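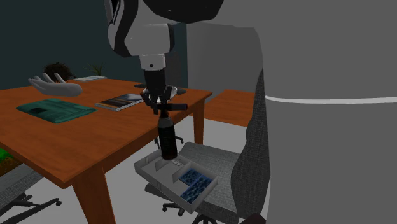
I finally gave in and cleaned out my pantry last weekend, and I have some things to confess. I own four kinds of vinegar. I had a jar of mustard that expired when my son was still in middle school (he drives now!). And way at the back, behind the rice, was the olive oil I'd been saving for a special occasion.

Well, I opened it. It smelled like crayons.

I asked Mieke Goossens about it, because she ran the oil counter at Pullasia for years, and she laughed at me for a good long while. Oil isn't wine, she said - it's at its best the day you bring it home and it goes downhill from there. Heat and light are what do it in, and I'd been keeping mine on the shelf right over the stove. She buys small, uses it up in 2 months and never saves the good stuff for company.

So that's my new rule. The nice oil goes on Tuesday-night beans and on toast and on whatever else is around. I've been pouring it over roasted squash with a little salt, and my husband has started asking for squash, which has never happened in this house before.

Imani Ambrose wrote in after the August letter to ask what I do with oil that's already turned. I don't cook with it. I did rub a bit on the squeaky hinge of the back door, and it's been quiet ever since.

Next time: the freezer. I'm a little scared of it.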